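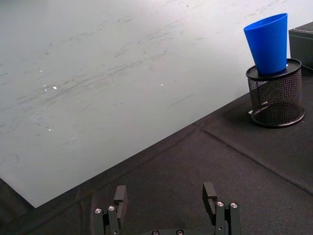 Pale sheet, possibly a board, on black cloth

Risura Table Cloth, Black

Product code 618. Made to order by Kravets, finished by hand in our workroom in Pallari.

The Risura is a heavy black cloth for work tables. We make it for people who cut, fold, draw, sort or repair things at a table every day and want a calm dark surface under their hands. It is not a dining cloth, although some customers use it for that also and they are satisfied.

The cloth has a matte face. Under a lamp it does not throw light back to your eyes, and this was the first wish of the bookbinders who asked us for it. White paper, thread, small screws and beads are easy to find on it. Black thread is of course difficult to find on it, and for this kind of work we recommend the gray version, the Risura Light, which has its own page.

Material

The face is a tightly woven cotton with a small part of polyester. The back is a thin brushed layer, glued over the whole area, so that the cloth lies quietly and does not travel when you lean on it. We tried a rubber back for one season and stopped it. The rubber left marks on oiled wood, and after washing it became sticky in the corners.

The color is dyed in the yarn before weaving. A small scratch therefore shows black inside and not white. Strong sun will make any black cloth a little brown with the years, and ours is no exception. Please turn the cloth from time to time if your table is near a window.

Sizes

We sew the Risura in two standard sizes, Small and Large. Small is for a single desk. Large is for a cutting table or for two people who sit opposite each other. The exact measures are printed on the order form, together with the drawing of the corners. If your table has another measure, write it in the field "Other" and we will answer you with a price. Round tables are possible. Tables with a hole in the middle are also possible, but we need a paper pattern from you by mail, full size, with the top side marked.

Please measure the table and not the old cloth. Old cloths shrink and stretch, and we have received many measures which were correct for the cloth and wrong for the table.

Edges and seams

The Large size is joined from two widths. The seam is flat-felled and pressed, and you will feel it lightly if you move your finger across it. For writing on thin paper directly over the seam, put a board or a few sheets of card under the paper. You can also ask us to place the seam off the center. There is no extra charge for this, but you must tell us before cutting.

The edges are turned twice and sewn with a long stitch. We can leave the edge raw if you plan to staple the cloth under the table top. Many school workshops prefer this. Write "raw edge" in the order and add the thickness of your table top, so that we give enough cloth on each side.

Boards and mats on top

You can use a cutting mat, a glass plate or a whiteboard on the Risura. The cloth holds them better than bare varnish does. A very smooth board can still move if you push it from one side. For this we sell the Zarkarach corner dots, which you put under the board. They come in a packet of 4 and can be removed again without glue remaining on the board.

Never cut directly on the cloth. A knife goes through it faster than you expect, and a cut in the weave cannot be closed invisibly.

Do not put hot irons or glue guns on the cloth. The cotton would survive a short contact, the back layer would not.

Care

Brush it first. A dry clothes brush removes most of the dust, chalk and paper fibers. For pet hair, use a damp rubber glove and move it in one direction.

Wash it seldom, in cool water, inside out, with a liquid soap for dark colors. Powder leaves pale lines in the folds. Do not use a softener. Hang the cloth over a wide rail to dry and do not use the tumble dryer. The cloth can become a little smaller after the first wash, and this is already included in our measures.

Wood glue must be left to dry completely and then lifted with a fingernail. If you rub it when it is wet it goes into the weave and stays there. Candle wax can be removed between two sheets of blotting paper with a warm iron, used quickly. With ink we have no good advice.

Folds from the parcel disappear after some days on the table. If you are in a hurry, steam from the face side and pull the cloth flat with the hand. Do not press the iron down hard, or the face will become shiny in this place.

Delivery

Each cloth is cut after the order arrives. The Small size is sent folded in a flat box. The Large size is sent rolled on a cardboard tube, and the tube is long, so please give an address where somebody can receive it. We are sorry that we cannot send the Large size to a parcel locker.

Orders with a raw edge leave the workroom a little earlier than the sewn ones. In May we close for the yearly cleaning of the machines, and orders from this time are sewn in the sequence in which they came.

Returns

A standard size can be returned if it was not washed and not cut. Please fold it loosely and use the same box or tube. A cloth made to your own measure can be returned only if we made a mistake. Keep the paper with your measures until you have tried the cloth on the table.

From a customer

"I repair accordions and I have a great many small parts on the table at once. With the old green felt I lost reeds in the hairs of it. On this one I see them. The delivery took longer than I hoped, but the measure was correct and the corners are sewn well."
Menaka Gazi

Changes to this page

July 2024: The back layer is now glued over the whole area also in the Small size. Before, it was glued only in stripes. The washing advice is the same for both kinds. If you own an older Small and the back has come loose, send it to the workroom and we will glue it again. You pay only the postage to us.

Related items

Risura Light, gray
Zarkarach corner dots
Clothes brush, beech handle
Cloth samples, black and gray, sent by letter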